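How to Pack Away Clothes Before a Move

By Zodwa Msimang
Updated 2 Sep 2024

I moved from Hondale to Wusevwood in December with 40 kilos of clothes and paid for more space than I needed. These steps are what I use now.

1. Clear one flat surface
A bed works better than a floor. Pull the cover straight and bring clothes over one drawer at a time. 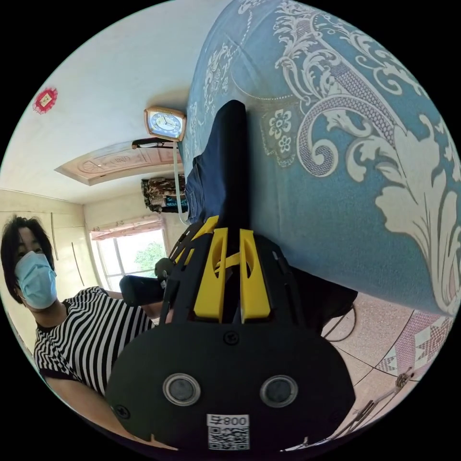
Sort one drawer before you open the next.

2. Check every pocket
Empty coins, receipts and tissues. Close zippers and buttons. Wash anything you wore this week and let it dry fully, or it will smell by the time you unpack.

3. Fold trousers along the leg
Lay the pair flat and smooth it from the waist down. Put one leg over the other, match the hems, then fold in half twice. Dark fabrics show creases less, so they can go at the bottom. 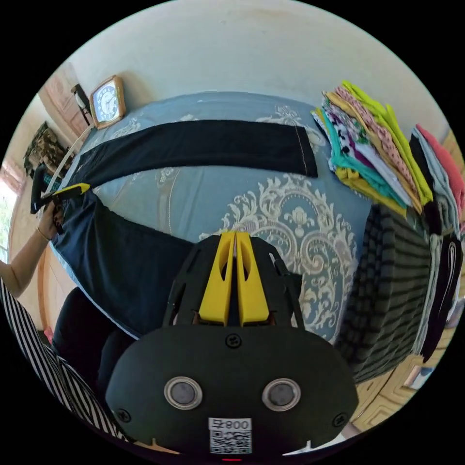
4. Make stacks by person
Keep each stack low enough to lift with two hands. Heavy knits go first, shirts on top. 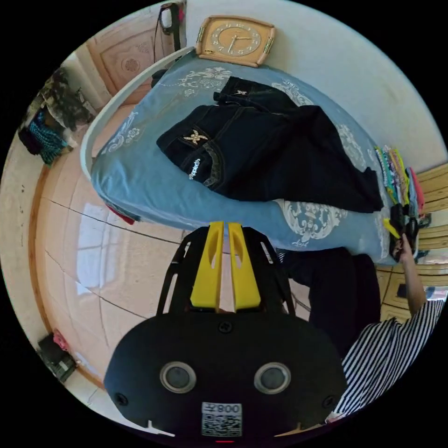

5. Box and label
Use small boxes. Write the room and the owner on two sides. Bheki Van Wyk, who drove our van, asked for labels on the sides because tops get covered.

If you are renting storage, ask for the price by box and by weight. Visser quoted me 2,850 for the season

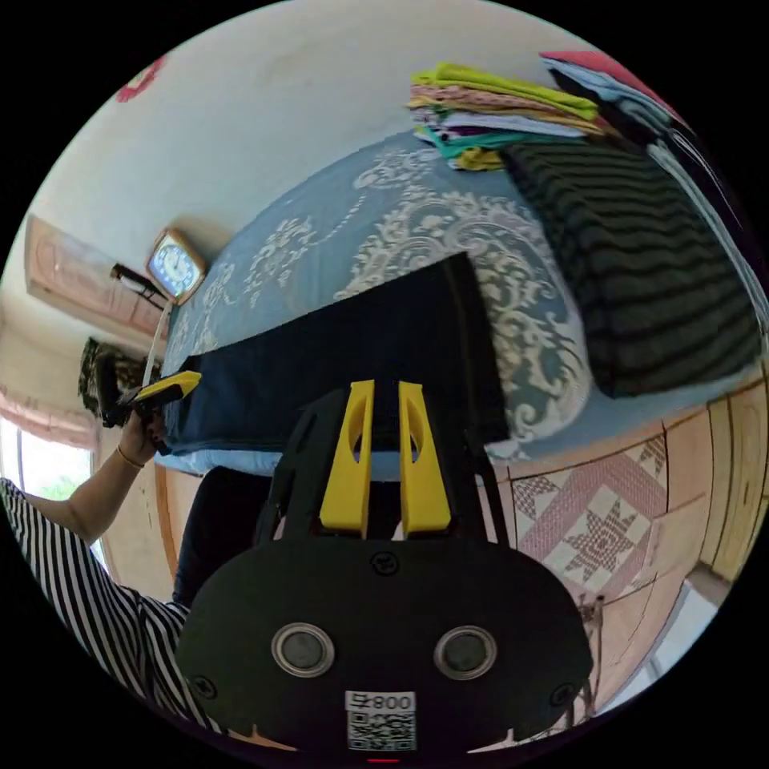
and wanted another 800 for pickup, so I took the boxes over myself. Keep one bag of clothes out for the first few days. Mine had two changes of clothes, a towel and a sweater.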